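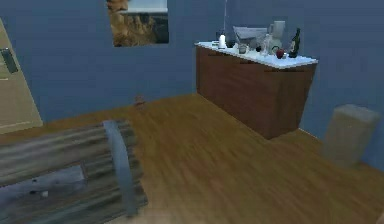 Esden Street Residents' Association
Minutes of the March meeting, Tuesday, 7:00 p.m.

Chair: Mrs. Bustamante
Minutes taken by: Vojtěch Kolář
Present: 29 members. Apologies were received from two members.

1. Minutes of the last meeting
The minutes were approved with one correction. In item 4, "the north gate" must be "the south gate."

2. Money
The balance of the account is $1,751. From this we still have to pay $234 to Plarkik for the repair of the stair lights in building B. Mrs. Bustamante asked if the invoice includes the second visit. It does include it. The payment was approved.

3. Bicycles in the entrance halls
There was a long discussion. Several members find it difficult to pass with a stroller when bicycles are standing by the mailboxes. Other members said that the bicycle room is too damp and the lock is stiff. It was agreed that the lock will be changed first, and after this a notice will be put in every hall. A proposal to remove bicycles without warning was voted on and not accepted.

4. Garden water
The outside tap stays closed until the end of the month because of night frost. Members who have already planted should bring water from home. The hose has a hole near the connector and V. Kolář will ask for the price of a new one.

5. Offer from Urnivine
The company offers to clean the windows of both stairways two times in a year. The written offer does not say if the roof windows are included. The decision was moved to the next meeting.

6. Other matters
A gray child's glove was found in the laundry room. Please ask at apartment 2.

The meeting ended at 8:40 p.m.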